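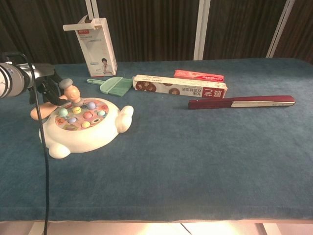

Cleaning a whack-a-mole style toy with a hard shell

These steps apply to battery toys with a smooth plastic shell, domed buttons on top and a separate mallet. Check the leaflet for your own model first. If it gives a different method, follow that.

What you need

Two microfibre cloths
A bowl with 400 mL of warm water
A few drops of dish detergent
Cotton buds
A small Phillips screwdriver
A soft, dry toothbrush
A towel or a piece of brushed fabric to work on

Step 1. Cover the table

Lay the fabric flat and leave clear space in front of the toy. A soft surface stops the shell from being scratched when it is turned over, and small screws don't roll far on it.

Step 2. Remove the batteries

Switch the toy off. Turn it upside down, undo the battery cover and take out every cell. Keep the screw in a saucer. If there is white or green crust on the contacts, wipe it off with a cotton bud dampened with white vinegar, then go over the same spot with a bud dampened with plain water. Refit the cover without batteries before going on.

Step 3. Brush out the dry dirt

Hold the toy on its side over a sink. Run the dry toothbrush around the base of each button and along the rim of the play panel. Crumbs pushed down beside a button can make it stick. Don't use a knife or a pin.

Step 4. Wipe the shell

Mix the detergent into the water. Wet one cloth and wring it out until it no longer drips. Wipe the sides first, then any feet or other raised parts, and the top last. Pale shells mark easily, so rinse the cloth often. Do not spray anything directly on the toy.

Step 5. Clean the panel and buttons

Use a fresh corner of the cloth on printed areas and keep the pressure light. Alcohol and cream cleansers can lift the print. Wipe each dome from the top down, then follow the gap at its base with a barely damp cotton bud.

Step 6. Clean the mallet

Wipe the head and handle with the damp cloth. Check both ends of the head for splits. A split mallet should be thrown out. If the mallet has a squeaker, do not soak it.

Step 7. Dry and test

Dry all parts with the second cloth and leave the toy right side up for 300 minutes, away from heaters and direct sun. Refit the batteries and tighten the cover screw by hand. Switch on and press every button once. If one stays down, switch off, remove the batteries and repeat Step 3.

Time required: 15 minutes, plus drying.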